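Ticket: Clovo household simulator, door and cabinet pack
Status: open, waiting on customer
Opened by: Begoña Lorente, August 2021

Hello all, and thank you for the trial license! We have been using Clovo at Praltico to decide whether the household pack is worth buying for our whole group, and we mostly love it. My trouble is with the wrist views. After I updated to build 79, the views play back fine for a while and then seem to lag behind the head view, so when I scrub through a saved run I can't tell which moment I'm looking at. I'm attaching views from one run so you can see the kind of thing we work with. 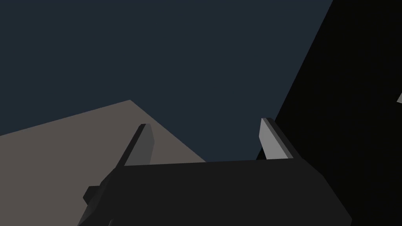

Musoseck support: Thanks for the kind words, Begoña, and sorry for the bother. Could you tell us whether the lag shows up while the run is live, or only in saved playback? Please also try turning off "smooth preview" under Viewer and restarting.

Playback only, as far as I can tell. I turned off smooth preview and restarted twice (the first time I forgot to save the setting, silly me). It got better, and the jump at the start has gone, but the drift still creeps in on the longer runs.
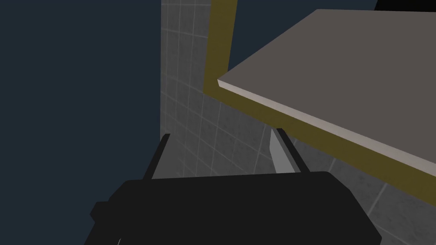 I also went back to an older project, the one we call Llorente, and played its saved runs in the new build. Same drift there, nearly 17 frames by the end, so I don't think our room layout is to blame. The older runs were saved back in December and they played perfectly well at the time. I still have the old installer if you would like me to compare. 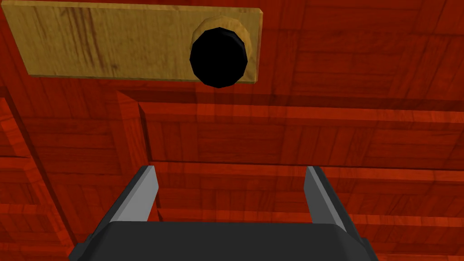 Wrist view, gripper open, wood-grain surfaces ahead.

One more thing that may help: the head view keeps good time with the joint log the whole way through. I checked it on the door task by stepping along one frame at a time, which took most of my morning and two pots of coffee. 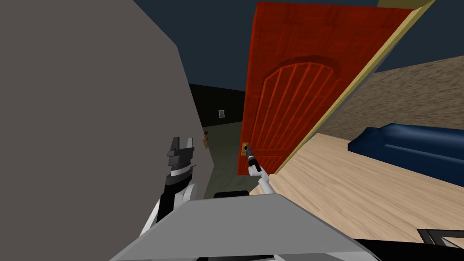 So my guess is that the wrist views get their time stamps from somewhere else, though you folks will know far better than I do. I've put the joint log and both settings files in the shared folder. If there's a fix I can test before our trial runs out, please send it over and I'll gladly give it a go the same day.

Warm regards,
Begoña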